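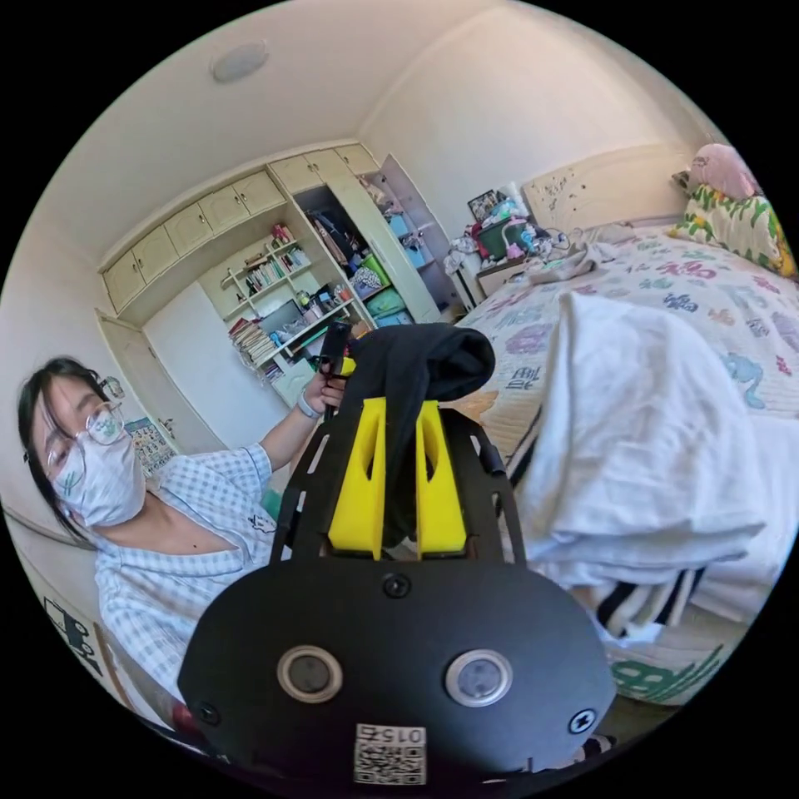
February – Kerstin Söderlund
Filed under: Course Materials / Textile Care and Finishing
2 comments

Handout 2: Dye fastness in dark fabrics

Fastness is the resistance of a dyed fabric to loss or transfer of color. A single fabric carries several ratings, one for each agent tested: washing, rubbing, light, sweat. A high rating for one says little about the others. Sulfur black on cotton, for instance, usually holds well in the wash and poorly against chlorine bleach.

Rubbing (crocking). A white cotton cloth is rubbed against the sample under a fixed load, once dry and once wet. Staining on the white cloth is graded against the gray scale, 5 for none and 1 for heavy. Wet grades are normally lower. Deep shades lose the most, as unfixed dye stays on the fiber surface when rinsing is cut short.

Washing. Two results are recorded – change in shade of the sample, and staining of the adjacent fabric. Do not average them.

Light. Graded 1 to 8 against blue wool references. Note that the scale runs longer than the gray scale. Students mix these up every term.

Worked case. The Laltholm mill ledger for 1963 lists lot 3253, a black cotton twill, with a wet rubbing grade of 2 and a dry grade of 4. The lot was soaped again and the wet grade rose to 3. Shade was unchanged. What does this suggest about where the loose dye was held?

Reading for Thursday: Teixeira, chapter on aftertreatment, through page 33. Skip the section on mordants.

Shares: 33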